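3.2 Wear of painted faces

The blocks in the study set were all cut from the same stock and finished in single colors, with no printed letters or pictures. Painted blocks of this type are common in early-years classrooms, where they are sorted, stacked and returned to a tray many times a day, and the paint film is the first part to show use. Damage to the wood itself comes later and is mostly confined to the corners. For this reason we scored the faces and the corners separately, and the present section deals with the faces only.

Each block was given a code on a paper slip kept with its storage pouch. Marking the block directly was ruled out after the February pilot, in which a pencil mark was confused with surface soiling by one of the two scorers. The pouches came from Kamadberg and were chosen only for their soft lining. Blocks were scored before first use and again after every 30 handling cycles, a cycle being one lift from the table, one transfer and one set-down inside an outlined area.

The outlined area deserves a note. Earlier work at the Prekov site used a shallow tray as the target, and the raised lip of the tray produced a line of chips along the lower edges of the blocks that had little to do with ordinary handling. We replaced the tray with a flat outline in black tape. A block can be set down anywhere within it, at any angle, and touches nothing but the tabletop. The orientation of the outline relative to the table edge was not controlled.

Fig. 6 gives a view of the yellow type from above. The top face is flat and still evenly colored at normal viewing distance, but at close range it carries faint dark specks and small grey smudges and is slightly scuffed. On the scale described below we would place a face like this at grade 2. 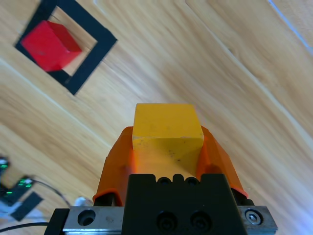 Fig. 6. Yellow wooden cube, top face visible with light scuffing and specks; red cube inside the black tape outline, upper left.

Faces were graded from 1 to 5. Grade 1 is a clean face with no marks visible at reading distance. Grade 2 allows specks, smudges and light scuffing, provided that no bare wood can be seen. Grade 3 is assigned when bare wood shows at one point, and grade 4 when it shows at several. Grade 5 is reserved for faces on which the color is no longer continuous from edge to edge. Half grades were not used. Where the two scorers differed, the higher grade was kept and the difference was logged.

Soiling and loss of paint are easily mixed up on light colors. A grey smudge on yellow may be material picked up from a surface or a neighboring block, or it may be a thinning of the film, and the two cannot be told apart by eye. We therefore wiped every face once with a dry Risidex cloth before scoring and graded whatever remained. Red faces presented the opposite difficulty. Dark specks have little contrast against red, particularly on the shaded sides, and the grades for red are probably somewhat low as a result.

Lighting had more effect than expected. Yellow paint shifts toward orange under warm light, and on a varnished or polished table the reflected glare can hide fine scuffs when the block is viewed at a low angle. All scores were made with the face turned toward the scorer and away from the window. Scores taken before this rule was introduced were discarded.

In total, 249 face scores were retained. Yellow and red faces both moved from grade 1 to grade 2 early in the series and then stayed there for most of the remaining cycles — a pattern that agrees with the informal account given by Staniforth staff, who report that new blocks "lose their shine and then stop changing." The step from grade 2 to grade 3 was slower and nearly always began next to an edge. Isolated bare points in the center of a face were rare, and in the log they are tied to drops onto a hard floor. Drops were recorded but not repeated on purpose.

The scoring sheets were checked against the log by Gudrun Fjeld. Corner wear is treated in Section 3.3, using the same blocks and the same cycle counts.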